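Spannbettlaken auf Bett in der Wandecke — wie macht ihr das?

Forum: Haushalt & Ordnung > Schlafzimmer
11 Antworten · 1.082 Aufrufe

Wandseitenschläfer
Moin zusammen,
ich habe seit Februar ein neues Zimmer und das Bett steht in der Ecke. Geht nicht anders, die Tür schlägt sonst dagegen. Kopfende an der einen Wand, Längsseite an der anderen. Das Laken ist von Bisgaard, oliv, angeblich Jersey mit »Rundum-Komfortgummi«. Der Komfort liegt offenbar ganz beim Gummi, der springt nämlich nach zwei Nächten hinten wieder hoch und macht es sich auf der Matratze bequem. Ich krieche dann bäuchlings bis an die Wand und angle im Spalt herum. Gibt es da eine Technik, die man auch mit Rücken ausführen kann?

kellerassel_77
Bett vorziehen, beziehen, Bett zurückschieben. Bitte, gern geschehen.

Wandseitenschläfer
Das Bett wiegt so viel wie ein Kleinwagen und steht auf Parkett, das dem Vermieter sehr am Herzen liegt.

mottenkugel
Filzgleiter drunter. Zwei Leute, einer hebt an, einer klebt. Danach schiebst du es mit dem Knie. Mache ich seit Jahren so, mein Bett ist ein Skerard mit Schubladen, und die sind voll.

Faltenwurf
Falsche Reihenfolge ist meistens der Fehler. Erst die hintere Wandecke, dann diagonal die vordere gegenüber, dann die beiden anderen. Wer vorne anfängt, hat hinten keinen Stoff mehr übrig. Und schau mal aufs Etikett, für welche Matratzenhöhe das Laken gemacht ist.

Wandseitenschläfer
Heute früh frisch bezogen, diagonal nach Faltenwurf. Fürs Protokoll: Ich habe gezogen.
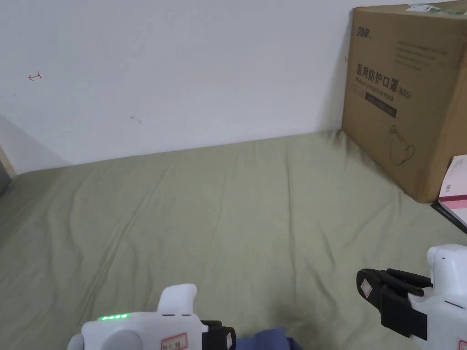

Mit dem Ergebnis könnte ich ja leben, wenn es bis zum Wochenende hielte. Erfahrungsgemäß gibt die Ecke hinten als Erstes auf. Auf dem Etikett steht übrigens nur die Liegefläche und dass man es nicht bleichen soll. Die Matratze ist mit Topper ziemlich hoch, den Topper hatte ich bisher unterschlagen.

kellerassel_77
Ah, der Topper. Kommt also auf Seite eins noch raus, bei anderen dauert das länger.

Faltenwurf
Die Falten laufen schräg von links unten nach rechts oben, da ist der Zug ungleich verteilt. Entweder sitzt eine Ecke verdreht oder das Laken ist mit Topper schlicht zu knapp. Ich würde den Topper einzeln beziehen und die Matratze darunter auch. Zwei Laken, dafür springt bei mir nichts mehr.

mottenkugel
Zwei Laken heißt auch zweimal in den Spalt greifen. Ich bleibe bei Filzgleitern.

Tante_Plissee
Ich widerspreche euch beiden. Schräge Falten hat jedes Jerseylaken, auf dem mal jemand gekniet hat, und wie soll er sonst an die Wand kommen? Daraus würde ich gar nichts lesen. Was hilft: Lakenspanner. Das sind Gummibänder mit Clips, die unter der Matratze quer über die Ecke laufen. Einmal fluchen beim Anbringen, dann ist Ruhe. Ich habe die von Jekix, die halten. Die von Tretport sind mir beim ersten Waschtag um die Ohren geflogen.

Und der große Karton für die N95-Masken auf dem Bett, zieht der noch aus oder schläft der da?

Wandseitenschläfer
Der hat die älteren Rechte. Umzugskarton, stabiler als alles, was ich im Baumarkt gekauft habe. Sobald ich weiß, wohin damit, kommt er weg. Unters Bett passt er nicht, das habe ich mit einigem Ehrgeiz versucht.

kellerassel_77
Flach falten. Klebeband unten aufschneiden, zusammenlegen, hinter den Schrank. Wer Kartons aufgebaut aufhebt, lagert Luft.

Wandseitenschläfer
Ich lagere Luft UND Winterpullover, so viel Differenzierung muss sein.

mottenkugel
Wenn wir schon beim Meckern sind: Was ist das Rote links an der Wand? Sieht aus wie ein kleiner Pfeil.

Wandseitenschläfer
War schon da, als ich eingezogen bin. Zeigt nach links, da ist aber nur die Zimmerecke. Ich habe es mit dem Schmutzradierer bearbeitet und außer einem müden Arm nichts davon gehabt.

Tante_Plissee
Finger weg vom Schmutzradierer auf matter Farbe, das gibt glänzende Stellen, und die siehst du dann bei jedem Seitenlicht. Bei Rot erst mit Isolierfarbe drüber, sonst schlägt es durch. Der graue Wischer weiter unten geht vielleicht mit einem trockenen, weichen Tuch weg.

Faltenwurf
Können wir bitte beim Laken bleiben? Für Wandflecken gibt es einen eigenen Thread mit 2.616 Aufrufen, und da steht auf fünf Seiten immer nur »überstreichen«.

Wandseitenschläfer
Zwischenstand: Spanner von Jekix bestellt, 5 Euro, das Risiko trage ich. Topper bleibt vorerst mit unter dem großen Laken, ich bin für zwei Laken charakterlich nicht gefestigt. Filzgleiter frage ich meinen Bruder, der muss dann heben.

mottenkugel
Die zum Nageln nehmen, nicht die zum Kleben. Die geklebten wandern.

kellerassel_77
Oben hast du noch geklebt.

mottenkugel
Oben hatte ich die auch noch nicht nachgesehen. Drei von vier sind weg.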